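4. Setting Up Your Plereo Drip Line for the First Time

By now you should have the tank on its shelf bracket (Section 3) and a nice clear run between the tank and your plants. This is the fun part! Set aside an unhurried hour, put down an old towel, and fill a pitcher at the kitchen tap.

You will need:
Plereo tank, 4 drip heads, the coil of soft tubing, the bag of T-joints, sharp scissors, a pitcher and a measuring cup.

4.1 Cutting and joining the tubing

1. Uncoil the tubing and leave it in a bowl of warm water for a few minutes. It relaxes beautifully and stops fighting you.
2. Lay the main line from the tank outlet to the farthest pot. Cut it with a hand's width to spare.
3. Cut the main line wherever a plant needs its own branch and push in a T-joint. Push until the tubing covers both ribs.
4. Fit a drip head to each branch. The arrow on the collar points toward the soil.
5. Cap the open end of the main line with the gray plug.

Note: If you bought the Sisex extension pack, its joints have three ribs instead of two. They fit the same tubing – just push a little farther.

Caution: Cut straight across. A slanted cut can look fine all day and then weep overnight onto your floor.

4.2 Filling and bleeding the line

1. Close the tank valve (handle crosswise).
2. Fill the tank to the upper line with plain tap water. Leave plant food out for this first run.
3. Hold the drip heads over the pitcher and open the valve fully.
4. Let the water run until the bubbles stop. Tapping the tubing with a fingernail helps the stubborn ones along, and it's oddly satisfying to watch them go.
5. Close the valve and top up the tank.

4.3 Setting the flow

1. Hold one drip head over the measuring cup and open the valve halfway.
2. Turn the collar until you count 40 drops a minute. Clockwise slows it down.
3. Repeat for the other heads, then go back and check the first. It will have drifted a touch, and that's normal.
4. Stake each head in the soil, midway between the stem and the side of the pot.

Thirsty plants such as ferns and peace lilies love this starting rate in short sessions. For cacti and succulents, leave the head out altogether and water by hand.

Caution: Never run the line into a pot that has no drainage hole. Empty any saucer after the first session so the roots aren't left standing in water. 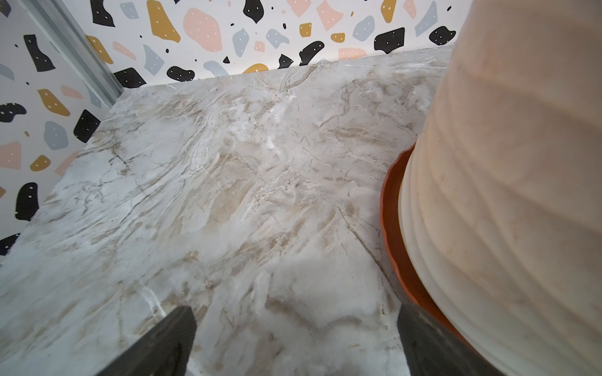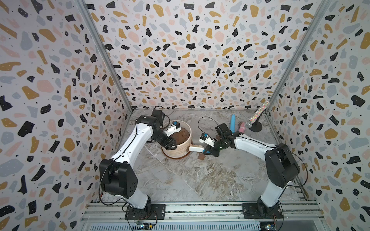
Written by Kerslake

4.4 Your first week

Run the line for a short session each morning and poke a finger into the soil every evening. Damp to the first knuckle is great. Soggy means close the collar a quarter turn; dusty means open it a quarter turn. Change one head at a time, or you'll lose track of what did what.

Once the levels hold steady for a few days you can add liquid plant food, at half the strength printed on its bottle. Rinse the tank every 40 days, and more often in bright windows where algae gets going.

If a head stops dripping, see Section 6, Clogs and Airlocks. For spare collars and plugs, ask Grotmont for part 713.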